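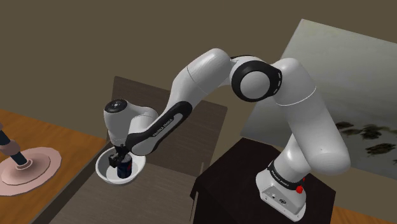
What is a boot scraper?

A boot scraper is a small piece of iron beside the front door of a house, on which people cleaned the mud from the soles of their shoes before they went in. In Ukel most of them are built into the front wall, in a little niche at the height of your ankle. Some others stand free on the doorstep or are fixed in the stone of the first stair. In the older part of town you walk past one every few steps.

Who makes this website?

My name is Lieven Smits. I came to live in Ukel for my work and I stayed after the work was finished. English is not my first language, so please write to me if a sentence is difficult to understand. I am not a historian. I was a draftsman for a company that made window frames, and I think this is where my interest in small iron things on houses comes from.

The first pages I wrote were only for my sister, who lives far away and likes to see where I walk. Then the people of the street asked for the address.

Which streets do you cover?

The old center of Ukel, the whole of Prorneck Hill, and the two streets going down to the river. I have also made one page for Dumby, on the other side of the bridge, but it is not complete. In Dumby many of the houses have a front garden, and I don't go through a gate without asking. This makes it slow work.

The new district behind the station is not included. It was built when the sidewalks were already paved, and I have never found a scraper there. If you know one, I will come to look at it with pleasure.

How old are they?

This is the most difficult question, and I receive it the most. A scraper has no date on it in nearly all cases. What I can do is look at the house. If the stone around the niche is one piece with the front wall, and the mortar is the same, then the scraper is probably as old as the wall. If the niche was cut later, you often see that the bricks at the side are broken and filled up with cement.

Most of what you see on Prorneck Hill is from the time when the row houses were built there for the families of the rope works. The building permits for these houses are kept in the town archive, and on some of the drawings the architect drew the scraper also. I like those drawings very much. He took the trouble to draw it with all its curls, while the kitchen is only a square with a word in it.

Why are so many of them the same?

They were bought from a catalog. A builder who put up a row of houses ordered the doorbells, the mail slots, the cellar grates and the scrapers together, and he took the same model for the whole row. For this reason the interesting houses are the ones where the model changes. It can mean that the builder had no more of them, or that one owner paid for something better. On the upper side of Prorneck Hill the doctor's house has a scraper with two small birds, and all its neighbors have the plain bar.

The model I call "the harp" is the most common one in Ukel. This is my own word. I had to give the models some name, and I did not find the catalog of the foundry.

Were they all made in Ukel?

The plain ones, I believe, were. There was a foundry at the bottom of the hill, on the ground where you find now the parking lot of the swimming pool. The finer ones came by boat. I have seen the name Falcão cast in the back of three of them, which you can only read with a mirror and a flashlight. Some people think that it was a foundry, others say it was the name of the importer. An old lady in River Street told me her grandfather bought paint and nails "at Falcão," so I lean to the importer, but it is only a memory of one person, and I write it down as that.

Why is the niche at number 51 empty?

I receive letters about number 51 from people who think that the scraper was stolen. It was not. The owner took it out himself to have the front wall cleaned, and afterward the iron was too weak to be put back. It is in his hall, on the windowsill, with a plant in front of it. He let me hold it. From the bar there remains so little that you could break it with your hand.

Please don't ring his bell for this. He was friendly to me but he is a man who sleeps in the afternoon.

Can I paint the scraper of my house?

You can, and the town does not ask a permit for it. My advice is to remove first the loose rust with a wire brush, by hand, and to look what is under it. Often there are many layers of paint, and the lowest one is nearly always dark green or black. If you use a machine you will remove the fine lines of the casting, and they do not come back.

Use a primer for iron and then a thin coat of paint. With a thick coat the small details disappear, as you can see at the bakery, where the lion has no longer a face.

One thing more: do not close the little hole at the bottom of the niche. The rainwater has to leave there. When it is closed, the water stays, in winter it freezes, and the stone breaks open.

My scraper is loose. Who can repair it?

For the stone you need a mason who works with lime mortar. For the iron you need a blacksmith or a good welder, and not all welders want to do cast iron – it cracks easily from the heat. I don't give names on this page. I did it before, and one of the men was then called so often by people who only wanted to talk about scrapers that he asked me to take his number away.

Can I buy an old one?

At the flea market in December there is usually a box of them under one of the tables. The last time I looked, a man asked 90 for a plain harp, and I found it too much. Before you buy, please ask where it comes from. Some were broken out of houses that were still lived in, and there are several empty niches on the hill of which the owners are still sad. If the iron has fresh mortar on its ends, I would leave it where it is.

I don't buy or sell them, and I do not estimate the value for you. I don't have the knowledge for this, and it brings discussions.

Do you give guided walks?

I did it for a while with the reading group of the library. The sidewalk on Prorneck Hill is 3 feet wide at its smallest place, and when a group stands still to look down at a doorstep, the other people must go into the road. The bus comes there also. Now I prefer that you walk alone or with one other person. The walk is described on the page "From the church to the river." It begins at the side door of the church and it goes only downhill, which your knees will appreciate.

If you walk it in winter, go in the late morning. The sun is then low and shines straight into the niches on the north side of the street. In summer they are dark the whole day and you will see nothing without a lamp.

May I use your text in a school project or a newsletter?

You may, if you write my name and the name of the site with it. For a book I would like to get a letter first. A copy of the text on another website I don't like so much, for the reason that I correct my pages often, and the copies keep my mistakes.

I found a mistake. What do I do?

Write to me with the street and the number of the house, and tell me what is wrong. I have already changed the page about River Street several times thanks to readers. The worst mistake was mine: I described for a long time a "rare double scraper" at the notary's office, and it was the holder of an iron flagpole. The notary's secretary told me this in a very polite letter.

I have an old photograph of my street. Do you want to see it?

Very much. Even if the picture is of a wedding or a bicycle, there is often a doorstep in the corner of it. A scan is enough, you can keep the original. Please write on it the year if you know it, and the side of the street. If you don't know, tell me what shop was near, and I will try to find the place.

What I look for especially is any photograph of the lower end of Prorneck Hill before the road was raised. They put 100 loads of gravel there, according to the town accounts, and the doorsteps of the first houses went under the ground with their scrapers. One owner saw the top of his when the gas pipe was replaced. It was covered again the same day, and I was at the dentist.

How often is the site changed?

When it rains I write and when it is dry I walk. The list of streets was last changed on February 18, 2019, when I added the two alleys behind the fish market. The page for Dumby comes next, after I have spoken with the lady of the house with the green gate.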